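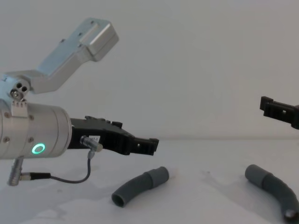

Open afternoon at Plestlow, Tuesday, 17 visitors and one plate of cookies. I went for the rubber tubes. Gray, gently curved, open at the end – my wife had other plans for the day. Niall MacBrayne let us handle a few and spoke for 63 minutes on bends. I asked about cuffs and got eight more. The white tabletops were cleaner than my kitchen's.

We use cookies. OK
Contact | © Florkness Visits | Back to top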